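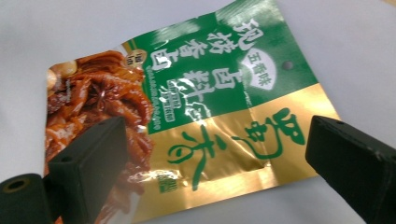 Review: Pisis hand grippers, after 6 weeks at our packing tables

We bought two pairs of the Pisis hand grippers in December 2024. The plan at Skotport is to have a robot arm put food pouches into slotted trays, and the grippers record how a person does the job first. Jhun Dalisay set them up and four of us have used them.

Build

The fingers are thick, dark blocks with a matte surface. They hold a crinkly foil pouch well if you take it near the top edge. Grab it low and it folds over.

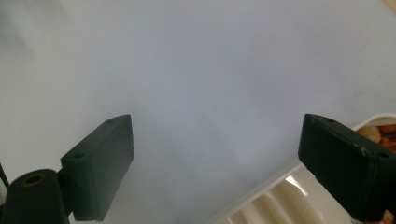 Fingers open, with the white tray to the right.

The cable is the weak point. Ours pulls on the wrist, and Lech Borkowska now loops it around the forearm before starting. A clip would fix it – we asked, and Pisis doesn't sell one.

Picking flat pouches

A pouch lying flat is the hardest pick. By hand you slide a fingernail under it. With these you have to find a corner or a crease, and the first day was slow and annoying. 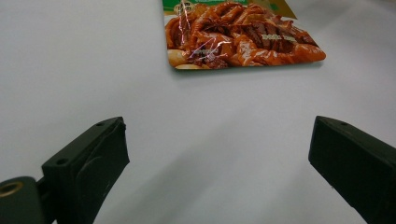

Braised meat pouch lying flat, fingers still short of it.

What it changes for staff

Dorota Kwiatkowski used to pack full shifts. She now spends 50 minutes at a time on the grippers and then goes back to the line. Her shoulders are less sore, but she misses working across from people. Henryk Wilczyńska asked for it in writing that hours won't be cut when the arm arrives. He got that letter, and I would ask for one before any purchase like this. 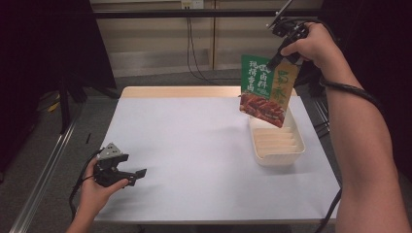
Price and verdict

We paid $900 per pair, plus $39 for spare screws and a cable. Good grip, poor cable, thin manual. Four stars from the packing side.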